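Working out your household gas use in kilowatt-hours

Updated 14/06/2024

Gas meters record volume. Bills are charged in kilowatt-hours (kWh). Use the steps below to convert one to the other for a metric meter. Imperial meters need one extra step, given at the end.

1. Read the meter. Write down the black digits from left to right and ignore any in red. Do this on the first and last day of the period.

2. Subtract the first reading from the last. A February start of 2,886 and a finish of 3,041 gives 155 cubic metres.

3. Multiply by the volume correction factor, 1.02264.
155 x 1.02264 = 158.51

4. Multiply by the calorific value printed on the bill. It varies from day to day and by area. The Drurnimness sheet used for this page gives 39.5.
158.51 x 39.5 = 6,261.1

5. Divide by 3.6.
6,261.1 / 3.6 = 1,739 kWh

6. Multiply by the unit rate in pence. At 8p the gas costs £139.12, before standing charge and VAT.

Imperial meters are marked "ft3" or "cubic feet" and count in hundreds of cubic feet. Multiply the result of step 2 by 2.83 before going on to step 3.

If your figure differs from the bill, check whether the supplier's reading is marked "E" (estimated).

Next page: Hot water and standing losses 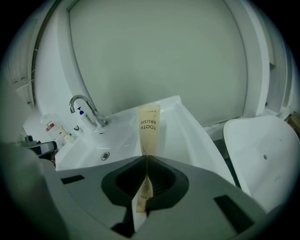 Toothbrush packet in brown paper, held upright.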